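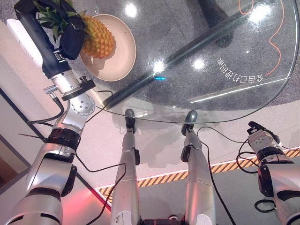
Dutano Hand Set (pair, with wrist cameras)

Sold by Usbridge. Made by Barkuneo. Page last updated 25 Sep 2022.

I've been wanting to put this one up in the shop for ages, so forgive me if I go on a bit! The Dutano is a matched left and right hand for two-armed robots, the kind you'd want for picking up stuff that isn't a neat little box. We get asked all the time what it's like on awkward things, and I think a whole pineapple counts as awkward. It's heavy at one end, it's got a rind full of bumps, and then there's a great big crown of leaves that gets in the way of everything (including the camera, sometimes). If a hand can get a sensible hold on one of those over a plate, I'm interested.

What's in the case

Left hand and right hand
Wrist clamps with the adjustment knob
Wrist camera for each side, already mounted
Cable bundle and a bag of ties
Printed setup guide, 14 pages
Small hex driver (it's a decent one, I stole mine for my desk)

Not in the case: the arms, the power supply, and the Eze controller. If you already run an Eze you're set. If you don't, please email me before you order, because I'd much sooner talk you through it than take a return.

Using them

My favorite thing is working both hands together. One hand can cup the fruit while the other stays open next to it, and you don't have to squeeze nearly as hard as you'd think. Go for a cradle grip with the finger over the top and the thumb tucked underneath. The crown wants its own plan. I like to keep the open hand's fingers beside the leaves and come in slow from the side.

The default grip profile is too eager for my taste. I turn the closing speed way down for anything round and only bring it back up when I've had a few clean pickups. The guide says to tune the thumb first and then the fingers, and I do it the other way around, so take your pick.

Cables! Leave more slack than looks tidy. I know hanging loops aren't pretty, but a wrist that's tied down tight is going to tug on something the first time it turns all the way over. Tie them at the forearm and let them droop above that.

One more thing on tables. People love a glass top, and it does look great, but overhead lights bounce right off it and back into the cameras. Fix the exposure by hand if you're going to work over glass. Auto will hunt around and drive you nuts.

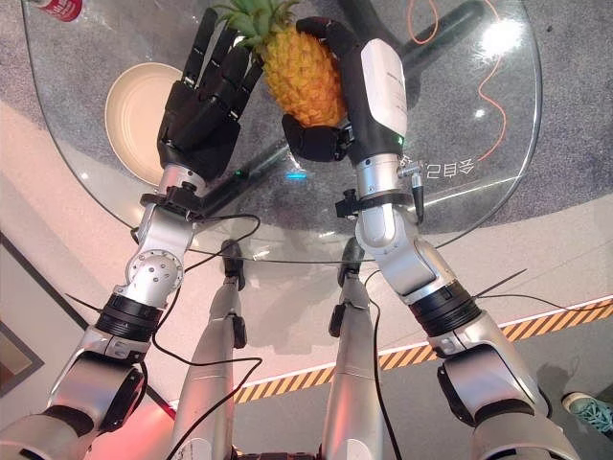

Ebere Ekpo wrote to tell us that the hands were a pleasure on big fruit but fussy on small stuff, and that grapes were "a total waste of an afternoon" until the softer finger profile was loaded. Ebere also wished the knob on the clamp were easier to reach with the arm folded, and wanted to know if left hands could be bought alone.

Fair on all counts. The softer profile is a free download and I'll put it on the card that ships with the set, starting with the next batch. For the knob, I set the clamp before I fold the arm, which is a workaround and I won't pretend otherwise. And yes, single hands are coming in March. Same finish, same cable, and you can mix one with an older pair.

The wrist cameras

These are small and they sit very close to the work, so don't expect a postcard. You get a lot of housing along the top of the picture, a finger down through it, and whatever's past that can go pretty soft. For the last little bit of a reach that's fine by me, it's what the head camera can't see once a hand is in the way. For finding things across a table, stick with the head camera.

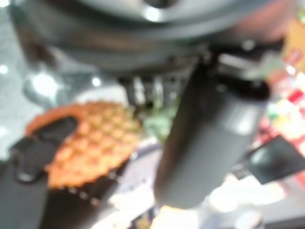 Wrist camera view, with the finger as the sharpest large shape.

Ordering and loans

Not sure yet? Borrow a set. The deposit is $100, you keep the hands for 14 days, and the deposit comes off the price if you buy. Swapping the hands on takes me 10 minutes a side once the arm is powered down, a bit longer the first time while you figure out which way the clamp likes to face.

Please wipe the fingers before you send a loan set back. Juice gets into the joints, and then I'm the one sitting there with the cotton swabs.

Spare ties, clamps and cables are listed on the parts page. For anything to do with the Eze controller, put "Eze" in the subject line and it'll come straight to me.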